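Subject: Re: Shared kitchen, Kotholm House: what are we keeping?
Date: 18/02/2020
To: kotholm-residents

> The kitchen closes for painting in July and everything has to come
> out of it. Could people please say which things are theirs, and
> whether they want them back? Anything unclaimed goes to the tip.
> Also, does anyone object to a kitty of 75 pounds for new pans?

No objection to the kitty, though I remember the last one. It bought a colander and a very long discussion about the colander.

The blue casserole is mine and I want it back, including the lid, which has been living on the second floor under a plant. The bread knife is not mine, whatever the label says. Somebody put my flat number on it during the great labelling of two winters ago, and I have been getting complaints about its sharpness ever since.

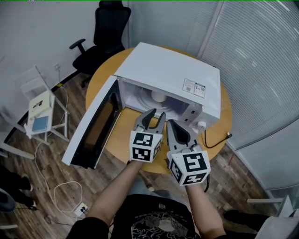 On pans, I'd buy 2 decent ones and stop there. The Vandenberghe catalogue has a set of nearly 100 pieces, if you count every teaspoon, and I can see how that would appeal to the people who voted for the fondue forks. We have one hob. Half of it works on damp mornings.

As for paint, the quote from Nevis was 1,135 pounds and the one from Irosetti was "depends", which I've heard before from people who then charged more. I'd go with Nevis. Please can it be any colour except the one in the stairwell, which the tin called Oatmeal and which has put me off oatmeal.

I can take a box or two into my hall while the work is on. Small boxes. Last time I said "a box" and got a tea urn.

Flat 6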